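Section 3: Planning and budgeting before you buy

I wrote the first two sections for people who already had an arm bolted down somewhere. This one is for everyone else, and it's the one I wish I'd had when we were kitting out the Atville workshop. Work through it in order, with a pencil, and don't ring a supplier until you've reached step 6. I mean it! They're lovely on the phone and you will end up agreeing to things.

Before you start you'll need a tape measure, a floor plan (a sketch will do) and whatever figure your finance people have given you.

1. Write down the job in one sentence. Ours was "pick small household things off a table and put them somewhere else". If yours has the word "and" in it three times, you're planning for two machines.

2. Mark out the space. Draw the table or bench first, then the arm's full reach, then everything else that lives in the room. Include walls, ledges and any lines painted on the floor. Reach on a data sheet is measured in open air, and your room isn't open air.
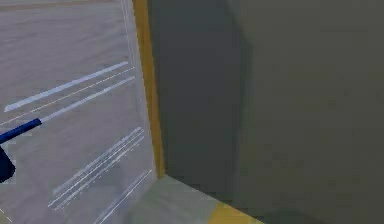

Fig. 3.1 Simulated view with the arm at the left, floor markings behind it and the wall panel to the right.

3. Check the plan in simulation. We do ours in Grurnari, but any package that lets you load your own room will be fine. Put the walls in properly, even the dull grey ones, and run the arm through its longest moves. Write down every place where it gets closer to something than you'd like.

Note: simulation time is cheap compared with moving a base plate. I spent 20 hours on this step and would happily have spent more.

Caution: a clear run in simulation is not a safety check. You still need a proper risk assessment on the real installation before anyone stands near it.

4. Choose the reach, then the payload, in that order. It's very tempting to go the other way round, as payload is the number in big print. A strong arm that stops short of the far side of the table is no use to you.

5. Choose the gripper. Budget for this separately and be generous. Make a list of the things you expect it to hold, sorted by shape: thin and flat, round, floppy, see-through. Then ask yourself which of those you could drop from the list without spoiling the job. Each awkward shape you keep may mean another set of fingers. 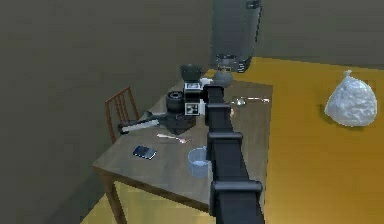
Your test objects need their own line in the budget, and it's the line people leave out. You want a proper mix, and you want spares of anything that breaks. Raid a kitchen drawer before you order anything special — the simulated table I used for planning has spoons, a clear measuring cup with a bluish tint and a dark blue phone on it, and you can get hold of the real versions of most of that for very little. (Use a dead phone. Please.) The cup is worth having because clear plastic can be hard on depth cameras, and I'd much sooner find that out with a cheap cup than with a customer's part. Add something soft as well, such as a tied plastic bag, if your job might ever involve one.

6. Ask for quotes. Get at least two, and ask each supplier to split the price into these lines:

Arm and controller
Gripper and spare fingers
Mount or base plate
Cameras and printed markers
Cables, including the long ones
Software licence, with the renewal price
Delivery and installation
Training

We had quotes from Bridura and Mansilla. One of them came back as a single figure, so Aoi Sakamoto, who did our buying, sent it back and asked for the breakdown. Cables weren't in it at all. We added 183 pounds for those and I still ran short by one camera lead.

7. Add the running costs. Put down electricity, replacement fingers, the licence renewal and somebody's time. That last one is the biggest by miles. For a small bench set-up I'd allow nearly 44 hours in the first month, then see how you get on.

8. Keep something back. Whatever's left after step 7, leave part of it unspent until the arm has been running for a while. You'll find out what you need by using it.

Note: check the lead time on the mount as well as the arm. Ours was ordered for August and the arm sat in its crate waiting for four bolts and a plate.

Caution: don't pay for installation until you've confirmed the floor loading and the power supply. If your building is old (ours went up in 1966), get the wiring looked at before you sign anything.

Once you've got a total you can live with, carry on to Section 4, Unpacking and mounting.

Section last updated 2021-02-26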